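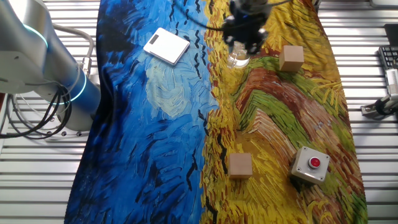 Sollow Printed Table Cloth, Crows Over the Field

A printed fabric cloth with a Van Gogh-style painting across its full width. Swirling blues fill the left half, with yellow, orange, ochre and green on the right, and black crows where the two meet.

Size: 1,000 x 760 mm
Wash: 30 degrees, inside out
Iron: cool, on the back only
Supplied: folded, one per pack

The cloth has no backing and will crease when moved. Smooth it out from the centre. On ribbed or slatted tops, lay a thin felt underneath if you want a flatter finish.
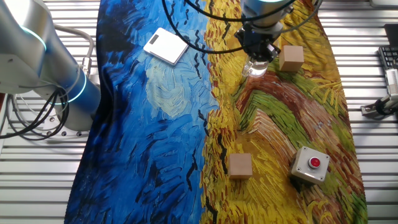 Sollow cloth on a slatted metal table, with two wooden cubes and a push-button box.

Other designs in the Sollow range are Trestside (plain grey border) and Pramanik (small repeat pattern), both in the same size.

Unused cloths can be returned to Trosuvano within 14 days of delivery. Please keep the paper band. Washed cloths cannot be exchanged.

Page updated 25/01/2024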